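Updated 06/02/2023

## Mailer cartons – common questions

**What is the minimum order?**
Plain cartons are sold in bundles of 25. Printed cartons start at 300 units per size and artwork.

**Which board grade does Stercombe stock?**
B-flute and E-flute. B-flute is the default for contents over 5 kg. E-flute takes finer print but crushes sooner under stacking.

**Can the inside be a different colour from the outside?**
Yes. Inside colour is flood-coated before die-cutting, so cut edges stay brown.
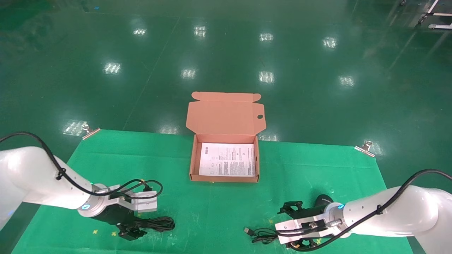 Coated interiors add 9 working days to the lead time. Colour is matched to a supplied swatch – screen values are not accepted.

**How should flat cartons be stored?**
On a pallet, off concrete, away from direct sun. Board that has taken up moisture will bow and the tuck flaps won't seat.

**Do you keep the cutting forme?**
Formes are held until the September after your last order, then recycled unless you ask for an extension in writing.

**Is freight included?**
Only for metro deliveries over 400 units. Regional freight is quoted by the Kameser depot.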